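4.2 What we learned from the open day

We hadn't planned to write a section on the open day at all. It was meant to be an afternoon of coffee and handshakes at the Wurnthorpe lab, with Kinidell (our navigation agent) running on the big monitor for anybody who cared to watch. But the visitors asked such good questions that two of our later experiments came straight out of them, so I'd like to tell it properly.

The setup was simple. A visitor typed an instruction in plain English, Kinidell tried to carry it out in a simulated home, and Rahel Sutter and I stood next to the monitor and talked people through it. We logged 269 instructions over the day. I'd guessed that most of them would look like our training set, with its tidy "go to the kitchen" phrasing. They didn't! People wrote to it the way they talk to a houseguest: "have a look by the couch, would you," or "isn't there somewhere to eat in here?" One retired surveyor typed a whole paragraph, with bearings, and then stood there with his arms folded until the run finished.

Our training set has 3,372 instructions in it, and Ildikó Szilágyi went back through every one that same week. Only 15 were phrased as a question. That explained a lot of the dithering we'd watched on the monitor, where the agent would turn on the spot and then wander off along a wall (I had been blaming the planner, and I owe Andri Lüthi an apology for that).

The other thing visitors kept bringing up was what the agent gets to look at. They were used to seeing floor plans in talks like ours, and I think a lot of them assumed Kinidell had one too. It works from rendered views like those in Figure 6, plus its own record of how far it has moved.
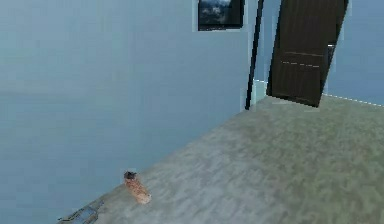
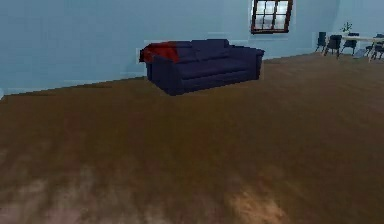 Figure 6. Two rendered views from the simulated home used at the open day.

Once people understood that, their instructions changed. They started naming landmarks, and they got noticeably more patient with it. Kilian Wallner has since argued that we should brief everyone this way before any user study, and I mostly agree, though I do worry that we'd be training the visitors instead of the agent. We kept the unbriefed instructions as a separate test split for that reason, and the results in Section 5 are reported on both. The question-style instructions are still the harder ones, and we come back to them in Section 5.3.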